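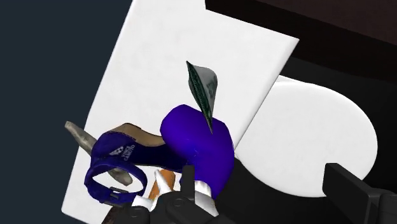

Fixed-price transfer from Grumow station to Arkidero -- is it worth it or should I just get a taxi?

Posted 07/11/2020 by Lech Kurek

Print this page | E-mail this page

I get into Grumow late in the evening with my wife and two heavy cases, and we need to get out to Arkidero the same night. The last bus goes before our train arrives. A firm called Pindon is offering a "guaranteed fixed price" transfer for 1,620, payable in full when you book. Their website says a taxi from the rank could cost "up to three times as much", but they would say that, wouldn't they.

I've read plenty of stories about drivers going the long way round, and I've read just as many written by people who seem to be selling transfers. Has anyone done this trip by ordinary taxi and paid by the meter? What did it come to? I'm not after the cheapest possible way, I just don't like paying up front for a promise.

Tokarz

Did it in June, there and back. On the meter it was a good bit less than 1,620 going out, and slightly more coming back because we sat behind roadworks. So the fixed price isn't robbery, but "three times as much" is rubbish unless you get in with one of the men who stand inside the station asking if you need a taxi. Walk past them. The proper rank is out of the side door and left, and the cars there have a licence number on the door and a meter you can see from the back seat.

Before you put the cases in, ask whether he'll use the meter. If he starts talking about a night price, a luggage price or a special price, say no thanks and try the next one. I had to do that twice. The second driver changed his mind once I'd picked my bag up again, so make of that what you will.

Do check the night tariff, though. It's meant to be printed on a card in the car. Mine had a card, but it was so faded I couldn't have told you what it said.

As for Pindon, read the bit under the price. When I looked, "guaranteed" covered waiting for 3 quarters of an hour and then they could charge extra or leave. If your train is late, and on that line it often is, I'd want that in writing. I'd also want to know who turns up. A friend booked with them and was met by a perfectly ordinary taxi off the same rank.

grumow_273

just book the transfer, its your holiday, why stand arguing in the dark over a few coins. we used one (cant remember if it was pindon or the other lot) and the driver was there with a sign and everything. 2 cases no problem. he did drive very fast

Lech Kurek

Thanks both. I wrote to Pindon to ask what happens if the train is an hour late, and got a reply thanking me for my interest in their guaranteed fixed price. I'll take my chances at the rank -- side door and left.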